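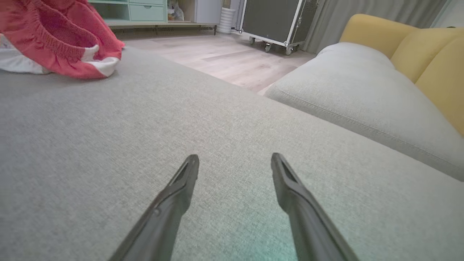

Pre-Session Checklist, Hand Guiding and Remote Control
Living room station, garment tasks

Site: Ivesberg
Arm and gripper: Ciltumau two-finger
Checklist revision: August
Completed by: station lead, before the first demonstration and again after any break longer than an hour

Mark each item OK, FIX or N/A. A FIX in section 1 or 2 stops the session. A FIX anywhere else can be cleared on the spot and noted in the comments.

1. Emergency stop and power

1.1 Emergency stop within reach of the person demonstrating. OK
1.2 Second stop within reach of the observer. OK
1.3 Both stops pressed and released, arm confirmed dead each time. OK
Comment: Second stop needed a firm push. It works, but the button is stiffer than the one at the other station. Ordered a replacement from Zuvdale.
1.4 Power and signal cables clear of walkways. FIX, cleared
Comment: Slack by the operator chair taped down. Check the tape at the midday inspection, it lifts when people drag the chair.

2. Arm and mount

2.1 Base bolts at marked torque lines. OK
2.2 No play in the wrist when pushed by hand. OK
2.3 Speed limit set to demonstration mode. OK
2.4 Force limit set to 4 on the pendant scale. OK
Comment: It was at 9 when the pendant was switched on, left over from the bin-lifting work. Whoever changes it must change it back before signing out.
2.5 Arm holds position when hand guiding is released. OK
Comment: Slight sag at full reach. Within limits. Operators should keep a hand on the arm until the light goes steady.

3. Gripper

3.1 Fingers open fully, nothing between them. OK
3.2 Tips rounded, no burrs or sharp edges. Run a gloved finger over both. OK
3.3 Tips level with each other when open. OK
Comment: Tips look even over the gray seat. Check again with the gripper closed.
3.4 Ridges near the tips free of lint and thread. OK
Comment: Brush them out between batches. Red fibers are easy to see, gray ones are not.
3.5 Pins and fasteners on the outside of the fingers seated flush. OK
3.6 Wrist camera lens wiped and mount tight. OK

4. Work surface

4.1 Middle of the surface bare before the arm moves. OK
4.2 Garment in its start position, bunched and not folded. OK
Comment: Red and white item at the far left corner. Elastic opening is facing up enough to grab. For the next batch turn it over so the demonstrations are not all the same grasp.
4.3 No pins, buttons or hard parts that could catch in the fingers. OK
4.4 Gray seat pushed up to the sofa, narrow seam only. OK
Comment: If a gap opens during the session, stop and push the seat back. A fingertip can drop into it when the operator is steering by remote and watching only the wrist view.
4.5 Fabric free of pulls and loose threads. OK

5. Surroundings

5.1 Floor clear between the seat and the cabinet. OK
5.2 Drawers on the mint green cabinet closed. OK
5.3 Wheeled case parked back by the curtain, casters locked. FIX, cleared
Comment: One caster was unlocked. The case is heavy and should not be used to lean on.
5.4 Planter outside the arm's reach. OK
5.5 Bag in the open cabinet compartment left where it is for all runs in the batch. OK
5.6 Curtain position unchanged between runs. OK

6. Operator

6.1 Sleeves tight, no lanyards, long hair tied. OK
6.2 Operator has read the So task sheet for garments. OK
6.3 For hand guiding: stands to the side of the arm, never between arm and sofa. OK
6.4 For remote control: handset charged, dead-man switch tested. OK
Comment: Handset showed low battery after around 123 demonstrations last time. Swap at the break whatever the indicator says.
6.5 Observer present and not using a phone. OK

7. Trial run

7.1 One slow pass over the seat with nothing grasped. OK
7.2 One grasp and release by hand guiding. OK
7.3 One grasp and release by remote control. OK
Comment: Remote grasp came in too low on the first try and pressed the cushion. Second try fine. Remind operators to stop above the cloth, then come down.
7.4 Recording starts and stops on command. OK

Open items carried forward: replace second stop (1.3), recheck tape (1.4).

Result: station cleared for demonstrations.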